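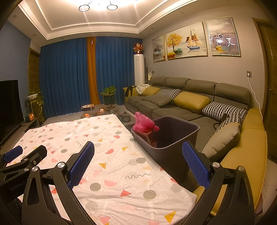 Catalog page 16

The Guerra Corner Sectional in Gray and Mustard, from Ondatwood

If your family is anything like ours, the living room is where everything lands at the end of the day, and the sofa has to put up with all of it! The Guerra is the big, friendly, L-shaped answer to that kind of room. The body comes in a soft gray fabric that goes with nearly any wall you already have, and the outer arms and the end section are done in mustard yellow, so there's a bit of sunshine even in March. Tall headrests run along the back and adjust one at a time, so you can sit up with your coffee while somebody else leans way back with a movie (we have tested this at length).

Cushions are sold separately, and we do love the houndstooth with the mustard. Mix them however you like - a large yellow one in the middle and a black-and-white one tucked into the corner is a lovely place to begin. 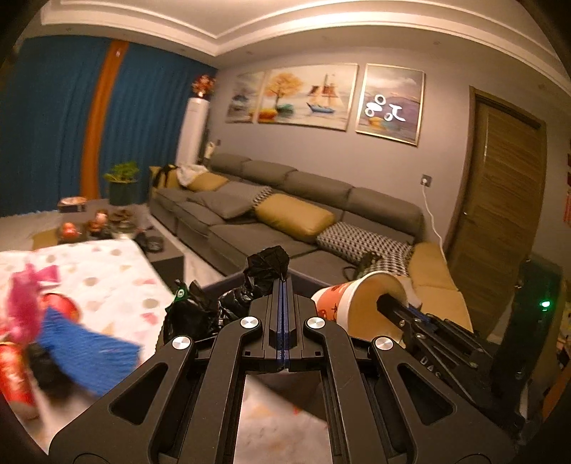 A low, dark coffee table keeps the whole arrangement from looking too sweet, and the Prirneo in the 16-inch height is the one we usually suggest. Leave yourself enough room to walk between the two, especially if you spread a play mat or a mattress on the floor for the little ones.

Our showroom manager, Ghazala Gilani, is happy to mail you fabric swatches before you decide, and please do ask for the mustard, as yellows look different in every house.

Seat depth: 60 cm
Weight limit per seat: 400 lb
Cover care: vacuum weekly, spot clean with cool water
Swatches: free by mail
Matching Endance footstool: $70, gray or mustard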